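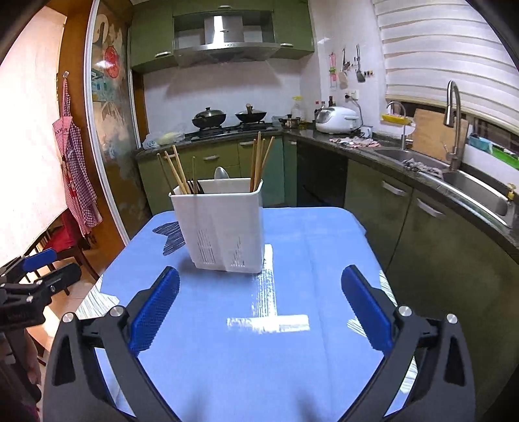
About Canell

Canell is a small language school in Fikthorpe. Evening classes mostly, Vietnamese for beginners up to people who can already argue with their in-laws. English conversation too, mornings only.

Started by Thu Trương in her front room with 6 students and one textbook between them. The textbook was bad. She wrote her own worksheets, then kept writing them, and we're now up to about 2,000 pages in the binders. Please don't take the binders home. Copies are by the door.

Who teaches

Thu Trương — beginners, pronunciation, the tones clinic
Cường Lưu — intermediate, plus the reading group
Nga Ông — kids and families
Kha Lương — English conversation, citizenship interview practice

Lợi Giáp runs the office and answers the phone. If you get voicemail he's in class himself (intermediate, second year). Leave a number and say it slowly.

How we teach

Small groups, 14 at the most. Lots of talking, not much grammar till you ask for it. We teach southern pronunciation first and northern as an extra, becuase that's what most of our teachers grew up with. If your family is from Hue or the center tell us, Nga can help.

Homework is short. Do it anyway.

No tests at the end of a level. Your teacher talks with you for a bit and you both decide. Some people repeat level two, some people repeat it twice, fine by us.

Kids

Ages five and up. Songs, cooking words, reading aloud, letters to grandparents which we do mail if you bring the adress. Parents can sit in for the first class, after that please wait in the hall.

Joining

Next term starts in March. Sign up by 10th February if you want to keep your old time slot — after that it's open to everyone on the waiting list. New students come in for a chat first, no charge, bring any book you've been using.

Street parking only. Side door after dark, ring twice.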